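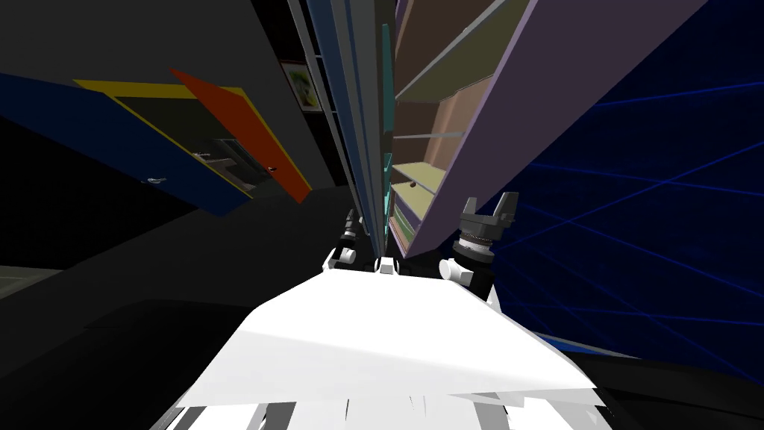 White shell, black claws, room on a slant.

3 May 2020

So Zorkeo are doing a boxed edition of Iris after all, limited to 1,170 copies. Žydrūnas sent me the announcement twice before breakfast. Two discs, an art book and "exclusive extras", which last time meant a postcard. I'll believe in the soundtrack when I'm holding it. 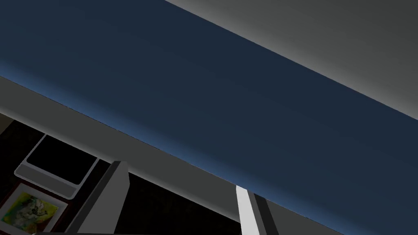 Pre-orders open later in May and the shop page still has no price on it. Mihret thinks that's normal. I think they're waiting to see how much we'll moan. The mock-up cover is a plain dark navy, much like the big slab of blue up there with the grey behind it, and I do like the colour - but a colour isn't a reason to buy a game I finished two years ago.

Līga has already said she'll get one. I told her to wait for the reviews. She won't.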